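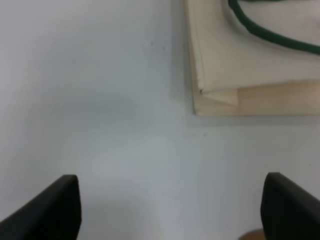 I put off covering the lid of my keepsake box for months because I was convinced the corners would look terrible. They're fine! Corners are a folding job, and if you've ever wrapped a birthday present you already know most of it.

My box is plain pale wood from Hedegaard, sanded but not finished. For the cover I used a cream book cloth called Viline (the paper-backed kind, so the glue doesn't soak through). You can do the same thing with heavy paper, but go slower, it creases the second you look at it wrong.

What I had on the table:
A wooden box with a lift-off lid
Book cloth, cut bigger than the lid
White craft glue and a flat brush
A bone folder, or the back of a butter knife
400 grit sandpaper
Pencil, metal ruler, sharp scissors

First, clear yourself a big clean surface. Cream cloth picks up every crumb and smudge, and I wash my hands about as often as I would making bread.

Sand the lid lightly and wipe off the dust. Take the edges down just a touch so they're a little rounded, as a sharp edge will wear through the cloth.

Lay the cloth face down and trace the lid in pencil. My lid is 27 cm by 33 cm, and I left 7 cm extra all the way around, enough to go down the sides and tuck up inside. Deeper lid, more extra. Cut it out.

Brush a thin coat of glue on the top of the lid only, all the way to the edges. Flip it onto your pencil outline, press, then turn the whole thing over and smooth from the middle out with your hands. Let it sit while you have a coffee.

Now the sides. Glue the two long sides first, pull the cloth down snug and rub it flat. You'll have floppy bits sticking out at each end. Push those in against the short side with your finger so you get a little triangle, same as a present, and run the bone folder down the diagonal until it's crisp. Dab of glue under the triangle, then bring the short side down over it.

If the fold feels bulky, open it back up and snip out some of the hidden layer. Don't snip right at the point of the corner - I did that on my first try and had bare wood peeking through. Stop a cloth's thickness short.

Tuck the leftover cloth up inside the lid, glue it, and hold each corner with a clothespin. I left mine overnight on Sunday with a heavy cookbook on top and wax paper in between.

Pencil marks on the front come off with a clean white eraser, gently. Glue spots don't, so keep a damp rag close.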